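Rarton gripper kit trial: second progress report to Skeltden

Prepared by Zamfira Chiriac, covering work to the end of June

Since the first report we have moved from boxes and cartons to soft drink bottles on a serving tray. The kit under review is the Rarton two-finger set, supplied through Cabral with its wrist camera and the Rolar control software. Skeltden asked whether a small catering supplier could run it without an engineer on site, and that is still what we are testing.

The budget line for this stage was 3000 dollars. We have spent 1039, mostly on spare finger pads and a second mount. Setup took longer than the manual suggests. The software update in the kit did not match the controller, and Cabral sent a replacement after two calls.

We have logged 101 bottle trials. Each trial is recorded from a fixed camera at the table and from the wrist camera. Green plastic was chosen on purpose, as clear and tinted bottles gave the vendor's own demo some trouble.
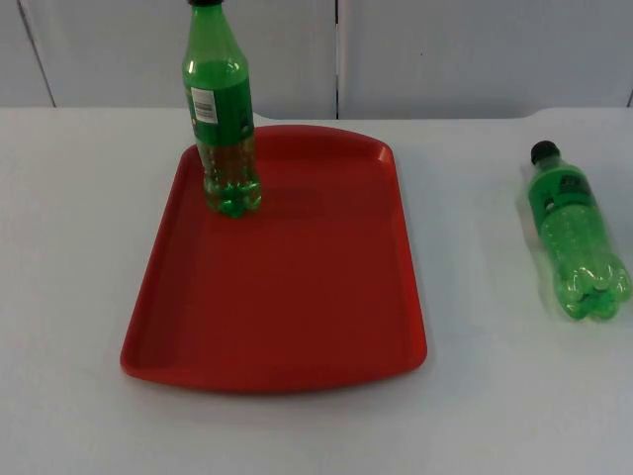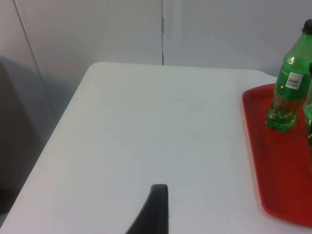 Bottle and tray work, fixed camera (first) and wrist camera (second). One bottle is lying on the table in the fixed view; both are upright on the tray in the wrist view.

Upright bottles are handled well at the default grip force. Bottles on their sides are the weak point – the software often picks a grip too near the cap, and the bottle swings when lifted. Rarton has offered a revised grip setting, which we will load before the next block of trials.

The tray rim has also caused a few stops. Lowering the approach speed helped, at the cost of a slower cycle.

Still to do: the revised setting, a run with mixed bottle sizes, and a price for the yearly service plan. Cabral has not yet sent that quote. We are not asking for any change to the budget at this point.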